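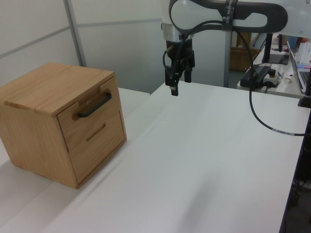 Compte rendu de la réunion du groupe Démonstration, projet Ondo

Mars, 14 h 30, salle Jener
Présents : Gilberto Correa (animation), Amparo Montoya (téléopération), les deux stagiaires de l'équipe Ayala, le rédacteur
Excusée : l'équipe Clernis, qui enverra ses remarques par écrit

1. Tâche du tiroir

La tâche du mois est donc l'ouverture du tiroir de la boîte en bois clair, posée sur la table blanche, avec le bras suspendu au-dessus. Gilberto rappelle la consigne : saisir la poignée noire horizontale avec la pince à deux doigts, tirer, relâcher, remonter. Sur le papier c'est très court, et pourtant on en a parlé pendant la moitié de la réunion !

Amparo a fait toute la série de téléopération et son enthousiasme est contagieux. Au compteur : 186 démonstrations enregistrées, toutes avec les manettes. Elle trouve que le geste devient naturel passé les premiers essais, à condition d'arriver bien à la verticale de la poignée et de tourner le poignet avant de descendre (si on tourne en bas, on accroche un des petits supports de fixation). Les dernières trajectoires sont nettement plus fluides que les premières. On les a rejouées à l'écran côte à côte et la différence saute aux yeux.

Discussion sur les premières, justement : faut-il les garder ? Gilberto est pour, il veut voir des hésitations et des reprises dans les données. Amparo préférerait en retirer 12, celles où elle a lâché la poignée à mi-course. On les garde, avec une étiquette à part, et on comparera les deux entraînements.

2. Guidage à la main

Premier essai de guidage direct, en tenant le bras et en l'amenant jusqu'au tiroir. Très belle surprise pour l'approche : on sent tout de suite le bon angle, et les stagiaires ont réussi dès leur première prise en main. La traction est plus délicate. On a tendance à pousser le bras de côté en tirant, le tiroir se met de travers et coince.

Proposition d'Amparo, adoptée avec plaisir par tout le monde : guidage à la main pour l'approche et la saisie, manettes pour la traction. Il faudra recoller les deux segments proprement. Gilberto s'en charge et a déjà une idée pour la transition (vitesse nulle imposée à la fermeture de la pince, à tester).

3. Position de la boîte

Jusqu'ici la boîte était presque toujours orientée de la même façon. Le modèle apprend bien, mais il apprend aussi la place de la boîte. On va la faire tourner et la décaler entre deux prises, sans jamais mettre la poignée hors de portée. Pas de repères au ruban adhésif sur la table, ils finiraient dans les images.

Question d'un stagiaire : peut-on passer par la fente découpée sous la poignée ? Excellente question, on n'y avait pas pensé. À essayer en fin de campagne, comme variante, sans mélanger avec la série principale.

4. Câble

Le câble noir qui longe le bras fait une grande boucle avant de repartir au-dessus de la table. Pendant le guidage, on le prend facilement avec la main. Amparo demande une attache supplémentaire en haut, en gardant assez de mou pour la rotation du poignet. Accord général.

5. Objectif et suite

L'objectif de 2000 démonstrations, toutes tâches confondues, est maintenu. Gilberto le juge ambitieux, Amparo le juge amusant. La fermeture du tiroir sera la tâche suivante, puis le dépôt d'un petit objet à l'intérieur.

Décisions et actions
Étiqueter à part les prises où la poignée a été lâchée : Amparo
Script de raccord entre guidage et téléopération : Gilberto
Attache de câble : les stagiaires, avant la prochaine session
Plan de variation des positions de la boîte : Amparo et Gilberto
Envoi du compte rendu à Clernis : le rédacteur

Fin de la réunion à 16 h. Amparo reste en salle pour montrer les manettes aux stagiaires.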